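Zurkwood Yard, Block C: pre-letting inspection
Converted warehouse, ground floor units and roof terrace
Month: October

1. Street entrance
Door closer: pass. Shuts fully from any position.
Entry panel: pass. Unit 2 buzzer is faint, tenant to be told.
Pavement lights: fail. One pane cracked by the bike rack. Boarded over, Malabanan to quote for the glass.

2. Stairs and landings
Handrails: pass.
Nosings: fail on the first flight, two loose. Refix before any viewings.
Emergency lighting: pass on the short test. Full discharge test still owed.

3. Ground floor units
Floor area let: 1,092 sq ft, as on the Rirholm plan.
Sockets and switches: pass.
Old loading hatch: locked, key in the site office.

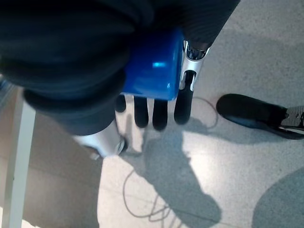
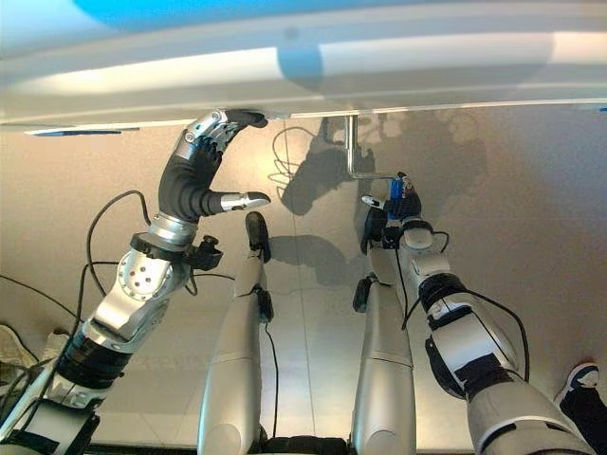
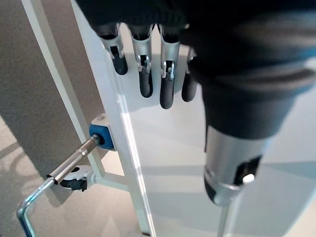 4. Roof terrace
Parapet height: 1,000 mm at the north end. Plamholm want 100 mm more before the café opens, so a top rail is to be added. Terrace stays shut until it is on.
Drains: pass after clearing leaves and a tennis ball.
Planters: keep off the escape route. Two had crept back since the last visit.

5. Courtyard
Lighting: fail, lamp out over the bin store.
Gates: pass. Left leaf drags a bit in the wet.
Market stalls: no fixings into the old brickwork, please use the weights.

Recheck items 1, 2, 4 and 5 before keys are handed over.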